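Section 4: Setting Up Your Fundraising Page

Welcome back! By now you should have your Rikudex rider account and your registration email for the Istura Charity Ride, so we can get on to the part most riders enjoy most, which is building the page your friends and family will visit when they sponsor you. Set aside a quiet half hour, pour yourself something nice, and don't worry about getting every word right. You can change nearly everything later.

Before you begin

Have these close by:
Your rider number (three digits, near the top of your registration email)
One photo of yourself, on or off the bike
A rough idea of how much you would like to raise

In the steps below we follow a rider with the number 303, so wherever you see 303, put in your own.

4.1 Creating the page

1. Sign in to Rikudex and choose My Ride from the menu on the left.
2. Click Start a Page. A box will ask for your rider number. Type it in (303 in our case) and click Next.
3. Pick your route. The Kinnear Loop is the shorter one, at 11 miles, and it is a lovely choice for first-timers and for families riding together. The Dillo Route is 100 miles and goes out past the reservoir and back.
4. Enter your fundraising goal. Both routes ask for a minimum, and the page fills that in for you, but you are very welcome to type a higher number over it.
5. Click Save Draft.

Note: Your page stays private until you publish it in step 4.3, so feel free to click around and try things out.
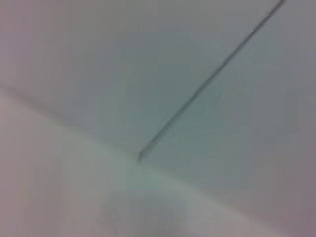 Fig. 4-1. Thin gray rod against a pale surface.

4.2 Telling your story

1. Open your draft and click inside the box marked Why I Ride.
2. Write a few sentences in your own words. If you are riding for somebody you love, say so, and say a little about them. If this is simply your first big ride and you wanted it to do some good, that is a fine story too, and people will be glad to read it.
3. Click Add Photo and choose your picture from your computer or phone. Drag the corners to crop it, then click Done.
4. Fill in the Thank You Message. Every sponsor gets this by email right after they give, so make it sound like you.
5. Click Save Draft again.

Caution: The story box does not save by itself. If you wander off to answer the phone and the site signs you out, whatever you typed since your last save will be gone. We lost a whole evening's worth of writing this way ourselves, and now we save after every paragraph.

Caution: Please ask before you share another person's health details or full name. Published pages can be found by search engines.

4.3 Publishing and sharing

1. Click Preview and read the page through once from top to bottom.
2. Click Publish. A green check mark will show next to your name.
3. Copy the short link under the check mark and paste it into an email or text to a few close friends first. A page with two or three gifts already on it feels friendlier to the next visitor.
4. When you are ready, use the Share buttons to post it more widely.

Note: Last season 372 riders had pages up before the end of May, and the sponsor desk gets busy around then. If a gift is missing from your total, give it a day or two before you write to us.

4.4 Checks and cash

1. Go to My Ride, then Offline Gifts.
2. Enter the sponsor's name and the amount, and click Print Form.
3. Mail the form with the check to the address printed at the bottom. Please turn cash into a check or money order first.

Offline gifts appear on your page as Pending until the envelope has been opened and the amount entered. Teams have a page of their own, covered in Section 5.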